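## 4. Setting up the table and picking your first cups

By now you should have a Nukard hand gripper that opens and closes smoothly, with the camera plugged in and the firmware loaded (if you haven't, go back to section 3 and take your time with it, the rest will wait for you). This section covers the practice table, the finger pads, and the cup exercise that we like everybody at Firngate to go through before moving on to anything heavier. It's a friendly exercise! Paper cups are cheap and light, and they show you very quickly when you are squeezing too hard.

**You will need**

- the assembled gripper, pads fitted
- a cup holder with a round base and wire sides
- a sleeve of plain white paper cups
- a table you can reach across comfortably
- the small screwdriver from the Kumwood tool roll, or any other that fits your finger screws

### 4.1 Prepare the table

1. Clear the part of the table you'll be working on. Mugs, phones and spare screws have a way of wandering back, so have another look before each session.
2. Set the holder down toward the middle of the table, far enough from the edge that a clumsy nudge won't send it to the floor.
3. Load the cups mouth down, one nested over the next. A tall stack will lean a little, and a little is fine. If it leans enough to worry you, take some cups off the top and keep them for later.
4. Turn on the overhead lights and switch off any desk lamp that shines straight onto the wood. You want soft, even light on the cups.

> **Note:** Leave the holder where it is for the first few tries. Moving it around is a good exercise too, and we get to it in section 5, but it's much easier to learn one thing at a time.

### 4.2 Check the fingers

1. Hold the gripper over the bare table with the camera looking down between the fingers.
2. Let the fingers open all the way. They should stop at the same distance from the middle on each side, give or take a hair.
3. Look at the live picture. Both pads should be in view near the bottom, facing each other, and you should be able to see the cup holder farther back.
4. Close the fingers slowly on nothing. The pads should meet flat. If one corner touches first, loosen that finger's screws by half a turn, press the pads together by hand, and tighten again.
5. Open and close 2 more times and look once more at the picture.
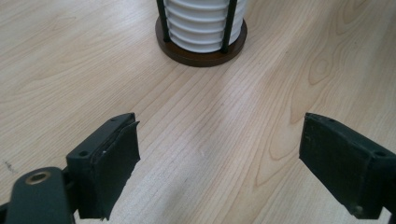

*Fig. 4-1. Fingers wide open, with nothing but tabletop between them.*

The pads do not have to be pretty. Ours get trimmed with scissors and the edges go ragged after a while, and they carry on working perfectly well like that. What does matter is that the gripping face is clean and that the pad is stuck down across the middle. Wipe off any dust with a dry cloth - no solvents, please, they soften the glue.

> **Caution:** Keep your free hand away from the linkage while the fingers are closing. The arms fold toward each other like scissors and they will find a fingertip if you leave one there.

### 4.3 Pick one cup

1. Start with the fingers open and bring the gripper toward the stack from the front.
2. Slide one finger to each side of the top cup. Watch the upright wires of the holder as you come in.
3. Close gently until both pads touch the paper, and then just a touch more.
4. Lift the cup along the lean of the stack. If a second cup comes along for the ride, lower both, let go, and give the stack a light tap before trying again.
5. Bring the cup clear of the holder and pause there for a breath or two. This pause makes the recording much easier to split up afterward.

You'll find your own pace with this. Some people like to rest an elbow on the table, and some prefer to stand, and we've seen lovely clean recordings both ways. I'd only ask that you pick one and stay with it for the whole session.
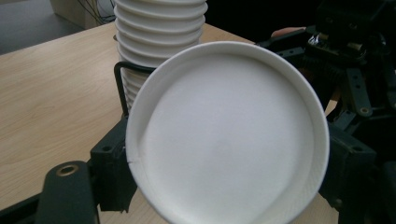
**Can I use plastic cups instead of paper ones?**

Plastic cups will work, but thin clear ones are hard for the camera to pick out against a pale table, so choose a solid color and keep to that one kind of cup for the whole session.

### 4.4 When the fingers catch on the holder

This is by far the most common trouble in the first hour, so please don't be discouraged by it. The wire is thin and dark, the fingers are dark too, and on a small screen the two run together.

1. Stop and open the fingers fully. Don't pull.
2. Back away in the same direction you came from.
3. Raise the gripper so that the fingers are level with a cup above the wires.
4. Come in again with one finger close to the cups and plenty of room on the other side, then center the gripper before you close.

If it still catches, turn the holder a little on its base and have another go. The Kurtuluş group builds theirs with shorter wires, and you are very welcome to do the same if you have the pliers for it.

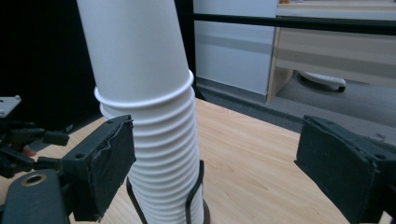 **Selin Aksoydan**
*Build guide editor, Firngate shared workshop*

A word on how much practice is enough. For your first session, aim for up to 152 picks, with a rest whenever your wrist asks for one. Our shared folder held 3,883 recordings when I last tidied it, and the good ones nearly all come from people who stopped before they got tired. Change the pads after every 2,000 picks or when the face starts to peel, whichever comes sooner.

### 4.5 Check your grip

1. With a cup held, tilt the gripper until the camera looks straight down into the open mouth. You may need to set the cup down and take it again to get it this way up.
2. Look at the rim next to each finger. A small dent is all right for practice.
3. If the rim folds inward or the mouth goes oval, turn the grip limit down one step in the settings file and try a fresh cup.
4. If the cup slips instead, turn the limit up one step.
5. Write the final setting on the tape label on your gripper handle, and save the file before you unplug.

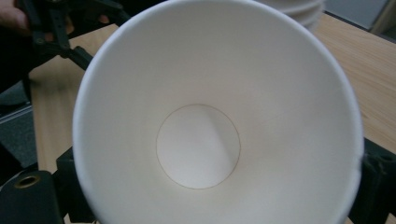
*Fig. 4-2. Looking down into a held cup, with a small dent in the rim on the right-hand side.*

> **Note:** Creased cups can go in the scrap bin under the bench. Please don't put them back on the stack, as they jam inside the good ones.

When your setting holds for ten cups in a row, go on to section 5, where you'll set the cups down on a marked spot and start moving the holder around.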